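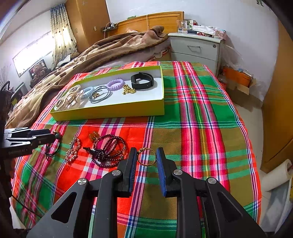 "Where do you start with a tangle like that?"

"With whatever comes loose first," said Gitau Sang, "and you put it in the box, and then you look for the next thing that's loose."

Dorian Perrin had been hoping for something a little more scientific. He had driven up from Brivovley with a roll of sandwich bags, a marker, and a sheet of sticky labels. He'd bought the labels on the way at the Kanduler hardware store, where the girl at the counter had asked if he was moving. He'd said no, his mother was, and then had gone on for a good while about the stairs in her house and the new apartment over in Roltatbridge with the elevator and the laundry right there on the same floor, until the man behind him in line coughed.

Now he stood in the doorway of her bedroom with all of it in his arms and felt he had brought the wrong tools. Gitau had lived next door for 22 years and did not own a label, as far as Dorian knew. He had simply turned up after breakfast with his sleeves already rolled.

"She wants to wear them," Gitau said. "She doesn't want to file them."

That was fair. His mother had never filed anything in her life. She had owned a proper jewelry box once, with a ballerina in it, and she had given it to a child down the street who admired the ballerina, and after that her bracelets had lived wherever they came off. They lived in the soap dish and on the kitchen windowsill, in coat pockets, around the neck of the bedside lamp, and for most of one winter on the handle of the good saucepan, so that every pot of soup she made that year jingled when she stirred it. Dorian had spent two days going through the house and shaking them out of things, and had dumped the lot in her room, and had gone to bed feeling he'd finished something.

"Mom!" he called down the hall. "Do you want the hair ties with the bracelets or separate?"

"Together!" she called back. She was in the kitchen wrapping glasses in newspaper, and she was a slow wrapper on account of the newspaper, which she kept reading. "They're all for getting ready. Keep the getting-ready things together."

"There you are," said Gitau, and he held out the shallow yellow-green box that was going to do the job. It wasn't much of a box. It had no compartments and hardly any sides to speak of, and Dorian had been about to flatten it with the rest of the cardboard that morning when his mother took it out of his hands and said that was a perfectly cheerful color and what was the matter with him.

So they began. The big claw clip went in first, the pearly one, which Dorian remembered from when his sister got married, or thought he did. He remembered his mother in the passenger seat with her head tipped forward so that it wouldn't dig into the headrest, holding a cake from Najjar on her knees the whole way and telling his father how to take the corners. His father took the corners very well. It was a short bit of the gravel road by the river that did for the cake, and they had turned the bad side to the wall at the reception and fed it to the cousins first.

"Was that Najjar on the hill or Najjar by the station?" Gitau asked, when he had been told all this.

"By the station. Was there one on the hill?"

"For three years there was one on the hill. The brothers weren't speaking. Your mother bought rolls at one and bread at the other so as not to take sides."

Dorian hadn't known that. He sat down with a string of dark beads in his hand and thought it was exactly the kind of thing she would do, and that it must have added a good half hour to every Saturday, and that he had probably been along for it, in the back seat, complaining.

The dark beads were the trouble. There was more than one strand of them, and they had got themselves looped through each other in a way he couldn't follow. Each time he thought he had an end it turned out to be a middle. He pulled at it. Gitau reached over without a word and put a hand on his wrist, very lightly, the way you would with a kid about to pull a cat's tail.

"Leave it a minute," he said. "Do the easy ones. It'll look different when there's less around it."

He did the easy ones, or some of them. He put in a hair tie and then took up another and wondered if it was even hers. His niece had stayed over in the spring and shed hair ties like a tree. He asked down the hall. His mother said of course it was hers, and then, after some newspaper noises, that it might be Lucy's, and to put it in anyway because Lucy would be coming to the new place too, wouldn't she, and she'd want something to put her hair up with.

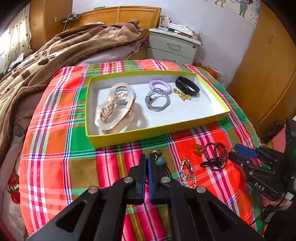 "Everything goes in, then," Dorian said. "We could have just picked up the whole pile and tipped it."

"You could have," Gitau agreed. "She'd have known."

He was holding up something small and amber-colored to look through it. He did that with everything. He had taught eighth-grade science at the school in Roltatbridge until his knees gave out, and he still could not pick up an object without seeing what light did to it. Dorian had been in his class, and had once handed in a leaf collection with a leaf in it from the plastic ficus in the bank. Gitau had given him credit for it. He'd written next to it, in green ink, "A hardy species," and Dorian's mother had kept the page on the refrigerator until the tape went brown.

"She bought this one at the Kanduler sale," Gitau said now. "I was with her. She'd gone in for a mop."

"Did she get the mop?"

"She did not get the mop. She borrowed mine, and I believe it's in your hall closet, and I wouldn't mind having it back before the truck comes."

Dorian laughed and wrote MOP on the back of his hand with the marker, which was the first use he had found for the marker all day. Then he went back to the dark beads, and sure enough there was a loop standing a little away from the others that he would have sworn hadn't been there before. He eased it through. Another one slackened behind it. He didn't say anything, in case it noticed.

His mother came in while he was still at it, with ink all over her fingers and a juice glass she'd forgotten to put down. She stood behind the two of them and looked for a long time. She had been fine with the furniture. She had been downright brisk about the dining table, and had sold the piano over the phone in less time than it took to boil an egg. Dorian had been waiting for whatever it was going to be, and he'd thought it might be the piano.

"I had a thin gold one," she said. "A bangle."

"It's here, Mom. It's all here."

"Your father couldn't get it over my hand. He'd guessed at the size. He was so pleased with it I couldn't tell him, so I went in the bathroom and used dish soap." She turned the glass around in her fingers. "I wore it eight days straight before I could get it off again."

"You never told me that either," Dorian said.

"Well, you never sat in here with me and asked about bracelets," she said, quite reasonably, and she put the glass on the windowsill, and moved the pillow, and sat down next to Gitau, who made room. "Give me those purple ones. You're strangling them. Look, you have to roll it between your palms first, like dough, and then it lets go."

She rolled it. It did not let go. She rolled it again, and said a word Dorian had not heard her use since the gravel road, and Gitau got up to put the kettle on and asked over his shoulder if there were any cups left that weren't wrapped in the sports section.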